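Progress report to the Rengifo Fund
Werimbridge Repair Room, tool wall and shared bench
Prepared by Noelia Lorente, March 4, 2023

Dear Telmo Casado,

When we wrote to you in July we had two rooms, a heap of donated tools in fruit crates, and a waiting list. I'm so pleased to tell you that the crates are gone! The tools now live on a wall where people can find them, and the bench underneath has turned into the busiest spot in the building.

The first part of the grant went to the pegboard and the hooks. We bought the boards from Ternel in gray, which I had my doubts about (I wanted green), but I've come around completely. Bright handles show up beautifully against it, and even people who have never been in before spot what they want from the doorway. The table went in right up against the board so that you can reach for a tool without walking off and leaving your lamp in pieces. 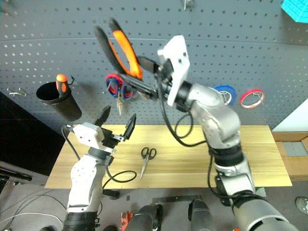
Sorting took much longer than we planned. We had 284 donated items to go through, and plenty of them were duplicates or rusted past saving. Everything we kept has been cleaned and oiled, and the spares went to our friends at Prulstead, who are setting up a bench of their own this year. They were thrilled, and they've promised us their extra clamps in return.

We also changed our minds about what belongs on the wall. The first layout was hand tools only, with all the supplies in a drawer at the far end, and people kept breaking off in the middle of a job to go digging. 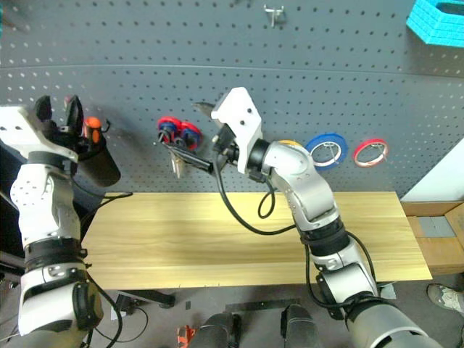

Supplies go missing faster than anything else we own, and for months the tape was the worst offender. It would wander off to the sewing room and come back as an empty core, or never. So we gave it pegs on the board in among the tools, and the red, yellow and blue rolls now hang there in plain view. I can't tell you how much friendlier an afternoon is when you aren't hunting for tape. We've left some hooks free for whatever comes next.

The beginner sessions are going strong too. We have run 17 so far, mostly on plugs, hinges, zippers and wobbly chairs, and the bench is full nearly every time. Several people who came to learn one thing have stayed on to help with the next group — one of them now leads the zipper evening, and she's wonderful at it.
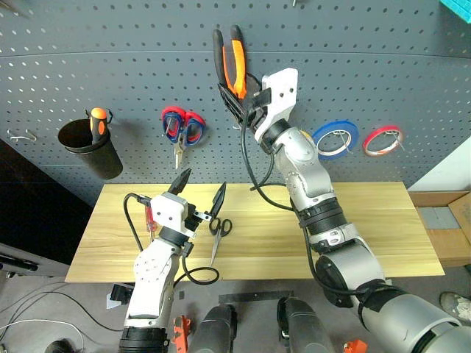 Putting things back is still a work in progress. Most people do it gladly once they know where a tool lives, but newcomers tend to hang it on the nearest hook. We're going to try painted outlines behind the larger tools, and small labels for the rest.

Still to do with the remaining money: a second lamp over the bench, a lockable cabinet for the soldering irons, and a lower section of board for children and anyone working from a chair. The lamp is ordered. For the cabinet we have one quote and are waiting for another, and I'll send you both as soon as they're in.

With warm thanks from all of us,
Noelia Lorente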